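FOR IMMEDIATE RELEASE
May
Mellmont Community Kitchen opens its new cold-drinks corner in Giston

GISTON – I run the drinks side of things at the Mellmont Community Kitchen, so I get to be the one to tell you that our new cold-drinks corner opens this Tuesday at 4 p.m. I've wanted a proper spot for cans since the day I started, and I'm thrilled we finally have one!

For years our drinks lived wherever there was room. Some went behind the salad greens, some went in the hall, and the green cans (our most asked-for) went wherever the last person happened to put them. The new setup is simple – a tall fridge, a pull-out drawer at the bottom, and one home for every kind of can we carry.

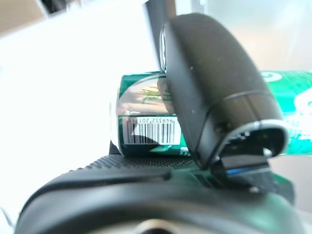
Drinks Lead, Mellmont Community Kitchen

The barcode is where each can starts with us. We note it when a case comes in, and it goes on the shelf list taped up by the back door. Last year we handed out 3,196 cold drinks at our suppers and game nights, and I did most of that list in pencil. This year it's a spreadsheet, and my handwriting is no longer anybody's problem.

The money came from our spring bake sale and a grant from the McKinnon Neighborhood Fund, which put in $909 toward the fridge. The Clallura Street hardware store let us have the shelf liners at cost, and they carried them over too, which was very kind on a rainy afternoon.

I should say a word about what we'll be pouring. Members voted in the winter and asked for more variety, so we now keep sodas, iced teas, seltzers and a few beers for the grown-up evenings. Snow Beer, the one in the green can with 雪花 across the front in big white characters, is on the list. I love that little snowflake on the label. Beer is for guests 21 and over, we check ID at the counter, and it stays off the menu at family suppers.
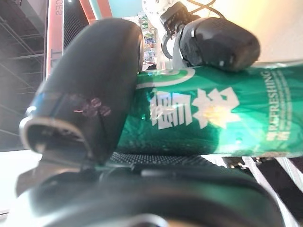 How the new corner works

Cans go in the bottom drawer, and bottles and cartons go behind the doors up top. If you're helping us restock, please lay the cans on their sides in the bin and put matching ones together, so a person can pull the drawer open and see what's left. Older cans go toward the front. Dented ones come to me, and leaking ones go straight in the sink.

The drawer is a freezer drawer when it's set cold, and we'll be running ours at the fridge setting all summer long. Please leave the dial alone! I lost a whole tray of seltzer to that last July and I was scraping ice until bedtime.

On opening day we'll have 22 folding chairs out, a cheese board, and music from the speaker in the hall. Doors open at 4 p.m. and the kitchen closes at 8. Drinks are $2 each, and everything we take in goes back into the supper fund. There's street parking along Clallura Street, and the side entrance has a ramp.

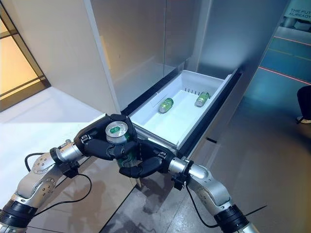

Can I drop off drinks for the kitchen to use?

We'd love that. Bring unopened, in-date cans to the side entrance on Tuesday between 4 and 8 p.m. and leave them on the cart just inside. Please keep the different kinds in separate bags if you can, and hand any beer to a staff member at the counter.

Press are welcome on opening day from 3:30 p.m., before the doors open to everyone else. Ask for the drinks lead at the front counter of the Mellmont Community Kitchen in Giston, and I'll come out and show you around.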